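Firkis button-press set, README

Maintained by Evanthia Panagiotou and Lise Nguyen, shared workshop bench 2. Last revised 17th March.

Summary
Firkis is a small set of recordings of a two-arm bench pressing a push button. We built the bench ourselves in the workshop and use the set to test our own control code. It holds 100 episodes, of which 20 are kept back for testing.

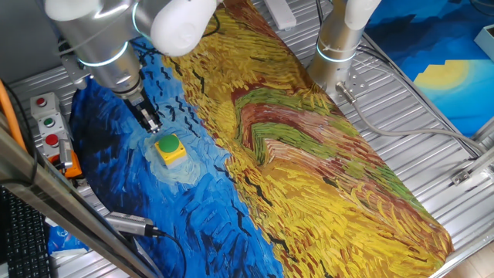

Episodes are stored one folder each, with joint positions, gripper state and video from the fixed cameras. The target is the green button on the square yellow box. Its box stands on a printed cloth in the style of Van Gogh, so simple colour matching on yellow will also pick up the wheat field. Mask the cloth first or work from shape.

Layout
episodes/ - one folder per run, numbered from 1603
calib/ - camera and arm calibration
splits/ - train and test lists
tools/ - playback and checking scripts

Cameras
The views are not mirrored or rotated to match each other. Left and right in the labels always refer to the arm as wired, never to its side of the picture.

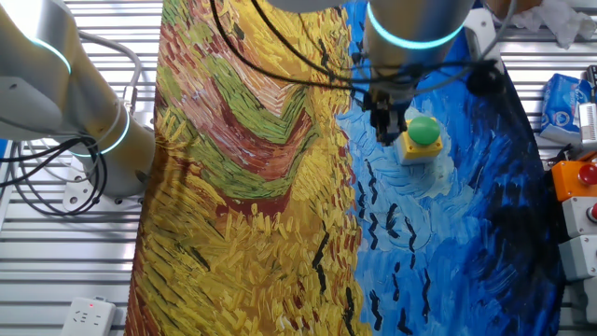

Gripper beside the green button, with the sky side of the cloth on the right.

Timing
Joint data and video are written by separate processes. Clocks are matched at the start of each run and can drift by a frame or two on long ones. Run tools/check_sync before training. Seven episodes fail the check and are listed in splits/bad_sync.txt - they are left in the set on purpose.
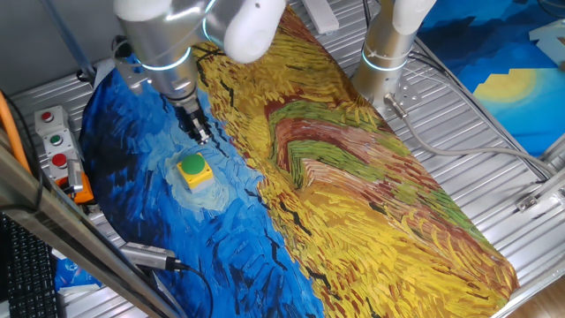

Frames dropped by the recorder are marked in the index and are not filled in. The playback script holds the last good frame until the next one arrives.

Known faults
Gripper width is logged as commanded, not as measured.
Calibration was redone in May. Use the newer file in calib/ for all runs.

Contact
Faults and corrections to Lise Nguyen. Marlene Després looks after the storage.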